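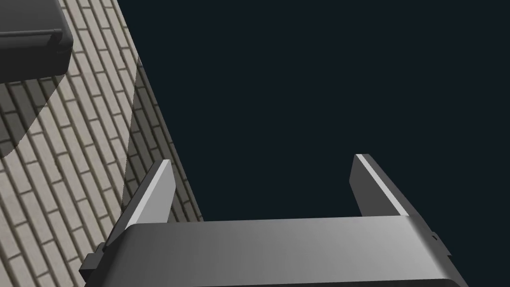 Scoring a doubleheader: who gets the save?

I keep the book for Vikik, a town baseball team you have never heard of, and I have a dispute with our closer. We led Dramska by four in the ninth with two outs and the bases empty. He came in, threw two pitches, got a pop-up and now wants a save. He has brought this up at every practice since February. He thinks a save goes to whoever is standing there at the end. I say a four-run lead and nobody on is just an early shower. Who is right?
Tarık Karakaya

Vesna Delić
You are. Finishing the game is only part of it. He also has to meet one of these:

- He enters with a lead of three runs or fewer and pitches at least one inning.

- He enters with the tying run on base, at bat or on deck. Up four with the bases empty, the tying run is still in the dugout looking for his helmet.
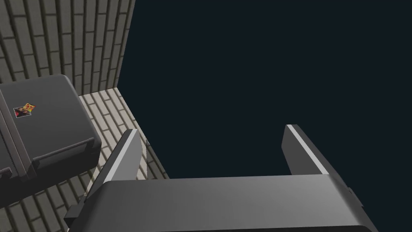 - He pitches at least three innings, effectively. Two pitches will not stretch that far, however slowly he works.

He gets a game finished. Tell him it's a real statistic and walk away quickly.

Corentin Carré
Just give it to him. I scored 109 games for Drallell and gave our guy a save for warming up once. He bought lunch. Our records are in a shoebox anyway.

Canan Toprak
Please don't do what Corentin did. I inherited that shoebox. One page has our shortstop batting .595 and another has him listed as the visiting team. Vesna has the rule right, and if your closer still wants a save he can come in one batter earlier with a smaller lead, like everybody else.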